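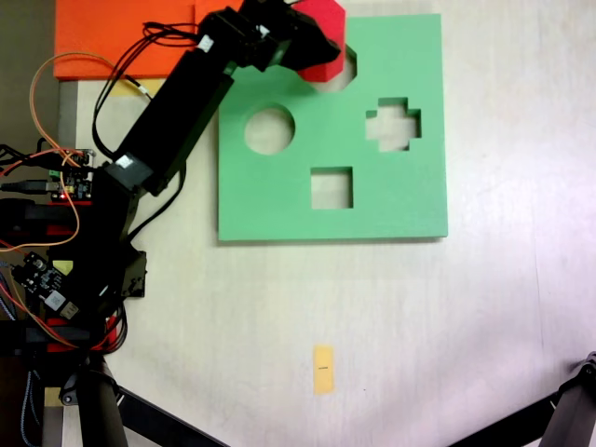 *Red octagon at the top hole of the green board, arm on the follower side.*

**Shape sorter demos: leader arm or hand guiding?**

**dpaju** – May 7, 2025

I'm teaching a small arm to put foam shapes into a sorter board. Right now I only care about the octagon. The other three holes (circle, cross, square) come later.

I have recorded 200 demos with a leader arm. The policy picks up the block fine. It carries it to the board fine. Then it stops a little short of the hole, or it comes down on the rim and pushes. On my last test it got the octagon in 3 times out of 8 tries.

Same block, same board, same person driving. I'm wondering if I should drop the leader arm and guide the follower by hand for the last part. Has anyone compared the two on a task with a tight fit?

Deividas

---

**undora_bench**

Short answer: hand guiding, for the last part at least. With a leader arm you don't feel the rim. You see the block stop and you push harder, and the recording says "push harder." The policy then learns that.

When you hold the follower itself you feel the block catch and you turn your wrist a bit until it drops. You want that turn in the data.

---

**Halldóra H**

I disagree with undora_bench. If you guide by hand, your hand is in the camera view for the whole demo. At run time there is no hand. I lost most of September to this. My policy did nothing useful until I threw out every hand-guided demo and started over with the leader.

You can replay the joint path afterward with your hand out of the way and record the camera then, but with foam the replay often misses. The block never sits in the jaws exactly the same way twice.

---

**undora_bench**

> your hand is in the camera view for the whole demo

Depends where you grab it. I hold mine behind the wrist camera and only use that camera for the insertion. I agree it is a problem with an overhead view.

---

**chiharu.c**

Before changing the method I would look at the demos. Deividas, when you drive, where do you line up? In your photo the block is over the top edge of the board and the gripper hides part of the octagon hole. If your camera sees the same thing, the policy can't see most of the hole at the moment it needs it.

I had this with a peg board. I moved the board so that the arm came in from the side, and changed nothing else. It helped more than any number of extra demos.

---

**dpaju**

@chiharu.c The training camera is higher than that but the gripper still covers some of the hole. When I drive I lean over and look from the side. I hadn't thought about the fact that I'm using a view the policy doesn't have.

---

**Halldóra H**

That's your answer, or a big part of it. Drive from the camera feed only. Put a monitor where you can't see the table. If you can't do the task from the feed, the policy can't either.

It's unpleasant for the first hour and your demos get slower. Slower is fine.

---

**thorlacius_th**

Agree with the monitor. A few other things, in no special order:

- Turn the octagon to a different angle at the start of each demo. It fits eight ways, so the shortest turn is always small. Decide on a rule (always turn the short way) and stick to it. If you turn left in one demo and right in the next from the same start, the policy averages them and does neither.
- Don't pause over the hole while you think. Pauses teach it to pause. "Stops a little short" sounds a lot like that.
- Record recoveries on purpose. Set the block down on the rim, lift, shift, try again.

Þórarinn

---

**undora_bench**

Not sure about recording failures on purpose. I tried it on the Holst kit and the arm started hitting the rim first every time, because that was in the data.

---

**thorlacius_th**

Then start the recording after the bad contact. Put the block on the rim, press record, and show only the fix. The mistake itself should never be in the episode.

---

**undora_bench**

OK, that makes sense. I was recording the whole thing.

---

**Tsuchiya_C**

What step count are you training to? I saw the same short stop with a checkpoint at 3,000 steps and it went away with longer training on the same data. I would rule that out first. It costs you one night and no new demos.

Also, is the board fixed down? Mine is foam too and it slid a little on every failed insertion, so by the fourth try it was no longer where I had put it. I marked the corners on the table with a pencil.

Chie

---

**dpaju**

Board is not fixed. I put it back by eye between demos. I have been training well past 3,000 so I don't think it's that, but I'll check the earlier checkpoints against the last one.

I went back through some of the episodes. Þórarinn is right about the pauses. I stop over the hole in nearly all of them while I lean over to look. I also turn the block whichever way my wrist is more comfortable.

Plan for now: monitor only, turn the short way, no stopping over the hole, and a set of fixes that start with the block on the rim. I'll stay with the leader arm for this round.

---

**undora_bench**

Fair. I still think you'll miss the feel on the cross. The octagon is forgiving compared to that one, with all those inside corners.

---

**chiharu.c**

Rotate the board too while you're at it, so the hole isn't under the wrist. Keep the old demos in a separate folder and don't mix them in. I mixed mine and couldn't tell which change had done what.

---

**dpaju**

Will do. New folder, board turned. I'll post the numbers when the round is trained.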